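Hestport Community Learning Centre
Gallery: The Shared Workroom, Istex Building

April 23, 2018

The shared workroom on the first floor of the Istex Building is open to all registered members of the Centre. It is used for individual study, for small meetings and for practical work which needs a clear stretch of floor. The pages of this gallery are intended for members who have not yet used the room, and for partner organisations considering a booking for the summer programme.

The room was brought back into use following the refurbishment of the building's upper floors. The works were planned by Ximena Tapia of the Centre's premises office and carried out by Huveck, the contractor also responsible for the reading room at Zamudio House. The total cost of furniture and fittings was £1,868, met in full from the premises budget.

The room before refurbishment

Until the works began, the room served as a store for the adult education department. Archive boxes, display boards and surplus chairs were kept here, and access was by arrangement with the front office. The archive has been transferred to Zamudio House, where it may be consulted on request.

Planning the layout

Members were invited to comment on two draft layouts. Over 35 replies were received. Most respondents asked for separate tables in place of a single long one, and for part of the floor to be left open. Both requests were adopted in the final plan. A smaller number asked for a carpet, which could not be accommodated within the budget.

Furniture

The tables were chosen by Imelda Tiongson in consultation with regular users of the building. They differ in size and finish, several having been transferred from other rooms. Members may move the lighter pieces for the length of a booking and are asked to return them to their places afterwards. Office chairs on wheels should be lifted over the door threshold and should not be taken into the corridor.

Storage

Folders, trays and boxes may be left on the tables during a session. Items to be kept overnight should be labelled with the member's name and the date of collection, and handed in at the front office. Unlabelled items are held for 15 days. 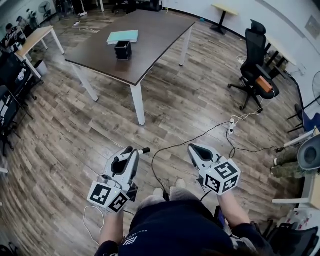 Power and cables

Extension leads are available from the front office and must be signed for. Leads laid across the floor should be kept away from the door and from the wheels of chairs, and should be unplugged at the end of each session. Members bringing their own equipment are asked to have it checked by Sotiris Andreadis before first use. No charge is made for this check.

Care of the floor

The floor is swept each morning before opening. Heavy items should be carried and set down, not dragged. Spillages should be reported to the front office at once, however slight, so that the boards can be dried properly. Members who prefer to remove their outdoor shoes may leave them on the rack in the corridor.

Fresh air and temperature

The windows may be opened at any time during a booking and must be closed on departure. Fans may be used in warm weather. The heating is controlled centrally and cannot be adjusted from within the room; requests should be addressed to Citlali Ayala.

Bookings

The workroom may be reserved for sessions of up to 5 hours. Group bookings for June are now being accepted and should be made in writing to Ysaline Caron at the front office, stating the number of people attending and any equipment required. Individual members may use free places without a reservation. A printed copy of the room rules can be collected at the front office.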